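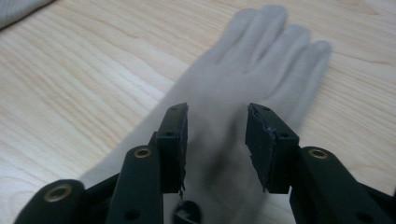
Home | Program | Speakers | Slides and notes | Venue

Teaching by hand, teaching by remote: notes for the Monday session

Slide 1. Title. Say which group we are (Pultwood) and move on.

Slide 2. Task: pick up a knit glove from a flat table, put it in a tray. Cloth is the hard part. It folds under the jaws and the grip point moves.

Slide 3. Two ways to collect. Hand-held tool: 700 demonstrations. Remote control through the Calomach arm: 200. Same table, same gloves. Pause for the table on the slide.

Slide 4. Remote operators close late and press too hard. By hand, people feel the table and stop. Mention lag here, not earlier.

Slide 5. Pads. Worn pads change the grip, and the policy learns the worn grip. We now log pad changes with each batch – Prydderch asked for this in June.

Slide 6. Failures. Two layers pinched, cuff dragged, empty close. Play the clip once, no sound.

Slide 7. Open points: mixing both data sets, how to weight them. Zoltska runs are not finished. Leave 5 minutes for questions.

Contact the program office | Back to top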